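The Arm in the Back Room

At a shared workshop in Oston, two hobbyists are teaching a machine to tidy up. Our writer went along with low expectations.

By Duygu Toprak

The first thing Hyun-seo Moon told me about his robot was what it had cost him, and the second was that I shouldn't stand to its left. He has been building it since last July on a carpeted floor at Gundside, a members' workshop where most people are fixing amplifiers or sanding chair legs. He calls the project Gromomow. I asked what that meant and he said it was the name that was free. 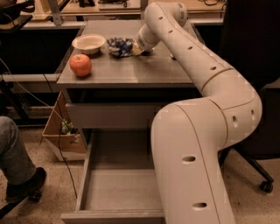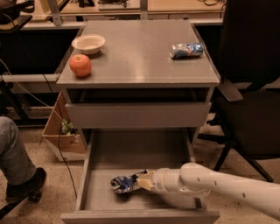 Gromomow at work at Gundside, with the lower drawer open and the bowl and apple on top.

I have sat through a lot of home robot demonstrations. The videos are always good. There is music, the coffee gets made, and somewhere in small type it says the footage has been sped up. So I asked Moon for no music and normal speed, and he shrugged and said that was the only speed he had.

The job he has set himself sounds like nothing. Things are left out on a piece of furniture, some of them are trash, and the trash should go in the bottom drawer. The apple and the bowl should stay where they are. A child of four would manage it and then ask for the apple. Moon has put $2,817 into the attempt so far, most of it on the arm, which he bought secondhand and rewired over a winter. That figure leaves out the workshop dues and a gearbox he would prefer not to discuss.

What makes it hard, he says, is that crushed things don't have a shape. An apple is more or less an apple from any side. A can that has been stepped on is a new object each time, and the fingers have to find an end worth pinching. Then there is the drawer. The arm has to come in over the front lip and let go low enough that the can doesn't bounce around, and it has to do so without leaning on a drawer that was never meant to be leaned on.

All of which I accept. I still wanted to know why a person would want it. Moon's answer was that people with bad backs and bad shoulders can't get down to a low drawer, and his mother is one of them. I've heard versions of that answer from companies with a great deal more money, and I've yet to meet the mother who was handed the robot. I told him so. He said his had already turned it down. She doesn't want something that size next to the bed.

He keeps a log, which I'd recommend to some of those companies. The month before my visit he ran 60 attempts at clearing a can from the top to the drawer, and 21 of them ended with the can in the drawer and everything else left alone. The failures are written up in pencil, in more detail than the successes. "Pushed bowl." "Closed on air." "Got can, kept can," meaning the fingers wouldn't open again and he had to pull the plug. He doesn't count a run as good if he touched anything, including the furniture.

Twenty-one out of 60 is a poor score, and he knows it. It's also the first honest number I've been given on this subject by anyone holding a controller. When I asked a salesman at a trade show last year how often his machine dropped things, he told me it was learning all the time.

My bigger complaint is with the room. Everything at Gundside has been arranged to suit the arm. The bottom drawer was opened by hand before the runs I watched. The carpet doesn't change, the bench behind doesn't move, and the objects come from a small cast that Moon has used for months. Put the same arm in my bedroom, with the lamp off and a charger cord across the nightstand, and I'd expect the 21 to shrink in a hurry. Moon expects that too. He plans to try different lighting next, then a softer set of finger pads that he has ordered from Işık, a parts seller he found through another member.

I asked if he thought he would have it working in a year. He said he'd like to get past half. Then he went to look for his pencil.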